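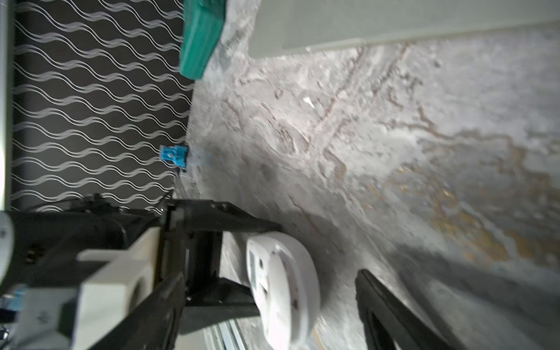 Figure 3. View from a wrist camera, with the gripper over the stone-patterned floor and a small blue plastic part at the foot of the wall.

4. Clearing a desk

4.1 What I asked the arms to do

I'll come clean about where this task came from: my own kitchen table. By the end of an August afternoon it had a laptop on it, a mouse, a case I'd been meaning to put away and a scattering of little bits, and I sat there wondering whether the two arms back at Drondcombe could have dealt with it for me. They couldn't, as it happens, or not all of it, and this section is about which parts they managed and which they made a hash of.

The job is the one anybody would do before laying the table. Shut the laptop. Put the mouse in a basket. Move the carrying case out of the way. Pick up whatever small stuff is left. I count a run as a success only if every item ends up where it was meant to go and I haven't had to reach in. That's a harsh rule, and Xolani Matlala argued with me over it for weeks (he wanted marks for each item, and Table 5 gives his version too). My feeling is that somebody who buys a machine to tidy up doesn't want to come home to a job that's two-thirds done!

Both arms ride on one rail along the front of the cell, so they can slide as well as reach. The storage is at the back and in the far left corner, as mesh baskets hung from the frame, which means anything light has to be lifted up and over a rim. I chose baskets over trays on purpose. Homes are full of things with sides, and a tray lets you get away with a sloppy drop.

4.2 How it went

We ran 379 attempts with the Hawthorne controller and 213 of them counted as clean. That's a bit over half, and I was pleased with it for a day or so, until I sat down and went through the failures.

The mouse was the easy one. It has a good rounded back, it's about the right width for a two-finger grip, and if you get hold of it slightly off centre it still comes up. Most of the trouble came later, over the basket, when the wrist turned too early and the mouse clipped the rim on its way in. Mandla Sibiya fixed nearly all of that by making the arm finish its lift before it was allowed to rotate. It looks a bit prim, like somebody carrying a full cup of tea, but it works.

The laptop is where the two arms earn their keep.

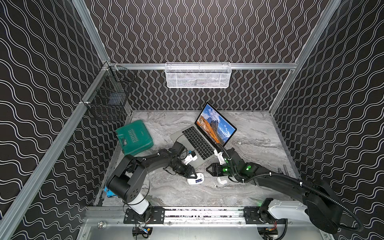

Closing a lid sounds like nothing, and with one arm it nearly always went wrong for us: push on the top edge and the whole machine skates backwards over the floor with the screen still up. With two arms, one can steady the base while the other brings the lid down. The steadying arm has to press firmly enough to hold and gently enough to leave the keys alone, and I'd love to tell you we worked out that force from first principles. We turned it down until the typing stopped.

Then there's the angle. If the laptop sits square to the rail the lid comes down nicely. Turn it, as people do when they've been showing a friend something, and the arm that ought to be holding the base finds its elbow wants to be where the other arm already is. The planner's answer is to wait. In the worst runs both arms waited, very politely, until the timer ran out. I've included those in the failures, and I think anyone doing this sort of work should do the same. A robot that stands still for the whole of its time limit hasn't tidied the desk.

The case was a surprise to me. I'd assumed a moulded handle would be a gift, and it's the thing I'd grab without thinking. But lying flat, the handle leaves very little room to get a finger underneath, and our fingers are thick at the tips. What the arm learned to do instead was nudge the case along by its edge. We allowed that, seeing as the instruction only said to move it out of the way, though I wouldn't fancy watching it done on a polished table.

4.3 The little bits

Small parts were the worst by a long way. I mean the clips and scraps that collect at the back of any work surface, often right up against the wall, where the gripper can't come straight down without its own housing touching first. From the wrist camera's side there's an extra headache: as the hand gets close, its shadow slides over the floor and changes how everything near it looks. On a plain white bench I doubt we'd have noticed. On a floor with veins and brown patches in it, the Dalteo detector would now and then send the hand off to pick up a bit of pattern.

We retrained it with 200 extra pictures of the bare floor, taken with the hand hovering at different heights, and the phantom grasps mostly went away. Real small parts still got missed. After 3 tries at the same piece the arm gives up and moves on, and I've left that limit in on the grounds that I'd rather have a clear laptop and a stray clip than a machine pecking at one corner all evening.

4.4 So, would I have one at home?

Not yet, and speed is a large part of it. I can clear the same lot in the time it takes the kettle to click off, and I'll pick up the clip while I'm there. On the other hand, I did leave a batch running while I had my lunch, and there was something rather lovely about coming back to a mouse in a basket that I hadn't put there.

Mandla is keener than I am. He thinks thinner fingertips would sort out both the handle and the small parts, and we've had a set made up to the Skindodetti pattern to find out. Those runs use the same layouts and the same scoring rule, and they are reported in Section 5.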